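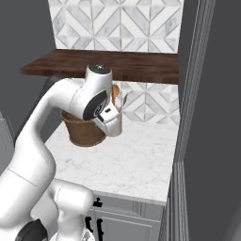 Yen-ting Ko would like it known that the basket is the easy part. Anything can be got out of a basket, she told me in our first five minutes, if you are allowed to tip it up and shake it, and most of her working life has gone on stopping robots from coming to the same conclusion.

Ko works on Mindano, a research project with a modest stated aim: to teach a robot arm to take one thing out of a container full of other things, in a kitchen, without making the kitchen worse. She has been at it long enough to have opinions about ladles. The kitchen doesn't exist. It is a simulation, marble worktop and all, and a good deal smarter than the one at the end of her corridor, where the kettle has a note on it.

The usual way to teach an arm a job like this is to show it. A person steers the simulated robot through the task, over and over, and a piece of software learns to copy what the person did. It works rather well as long as the robot never finds itself anywhere the person didn't go. Then it drifts a little, sees something slightly unfamiliar, drifts a little more, and ends up stirring the air beside the fridge with great confidence.

Mindano's answer is a method called Grimeck, a name whose origins I was given in two versions, neither suitable for a magazine. The idea is to spend the teaching time on trouble. The robot gets a small number of ordinary demonstrations, 19 in the case of the basket job, and is then let loose. When it begins to dither, the simulation stops and winds back to the last moment at which the robot seemed to know what it was doing. A person takes over from there for a few seconds, sorts out the muddle, and hands back the controls.

What gets recorded is the sorting out. Grimeck gives these scraps of rescue far more weight than the tidy run-up, on the grounds that the robot could manage the run-up already. Ko compares it to learning to drive with someone who says nothing on the straight bits. I said that sounded like my father. She said her method was quieter.

The hard question is how you know a robot is dithering. People do it by frowning. Grimeck keeps 5 copies of the same controller, each trained with slightly different luck, and asks all of them what to do next. If they agree, carry on. If one wants to go left and another wants to close its fingers on nothing, something is up. The wretched part, as Ko describes it, is that all five will now and then agree on something stupid, and no amount of voting will save you. Anyone who has been on a parish council will follow the mathematics.

I sat through an afternoon of this in February. Watching a robot learn is like watching someone else look for their keys. The target was whichever item the instruction named, the starting arrangement was shuffled each time, and a run counted as a success only if the right thing came out and the basket stayed where it was. The old way, plain copying from the same 19 demonstrations, managed 7 successes in 20 tries. Then Ko loaded the Grimeck version, with its extra helping of rescues, and went to find a biscuit.

It got 14. I had expected the failures to be dramatic, and they were mostly just sad. Twice the arm took hold of the right handle, lifted it a short way, and let go again, like a man reconsidering a cardigan in a shop. Once it brought out two things together and would have looked pleased with itself if it had been built with anywhere to look pleased.

Lai, the simulator the team uses, deserves some of the credit and a share of the blame. Its great gift is the rewind. You can't wind back a real kitchen, and a method that depends on returning to the exact second before things went wrong is a method with a problem the day it goes outdoors. Ko knows this. The present plan is for the real arm to stop and back out the way it came, which gets you somewhere near the earlier moment, provided that nothing has rolled.

Things roll. They also bend, stick together and get hung up on wicker, and simulated wicker is a polite sort of material, a smooth bowl in a woven coat as far as the physics is concerned. Real baskets have loops and whiskers. A small firm called Skestex has offered the team a bench and a real arm to find out how much that matters, and Ko has been buying baskets for the purpose. The finance office has queried the receipts.

I asked what score she would want before she let it loose on her own kitchen drawer, the one with the potato masher in it. She thought about it for longer than the robot ever had, and asked whether it would be allowed to shake.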